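A Brestine abre candidaturas para Técnico de Planeamento de Equipamento (m/f), a integrar a equipa de automação a partir de novembro.

O titular do posto será responsável pelo orçamento anual de garras, punhos e consumíveis, pela consulta a fornecedores – entre os quais a Skjelbred e a Drumus – e pelo plano de substituição a 60 meses.
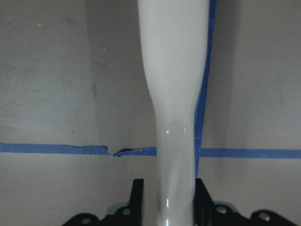
Exige-se formação superior em Engenharia ou Gestão Industrial e experiência na elaboração de cadernos de encargos para células robotizadas. Valoriza-se o conhecimento do sistema Fludero.

O contrato tem a duração de oito meses, renovável. As candidaturas, com a referência 495, devem ser entregues nos serviços de pessoal até às 17h00 do último dia útil de outubro.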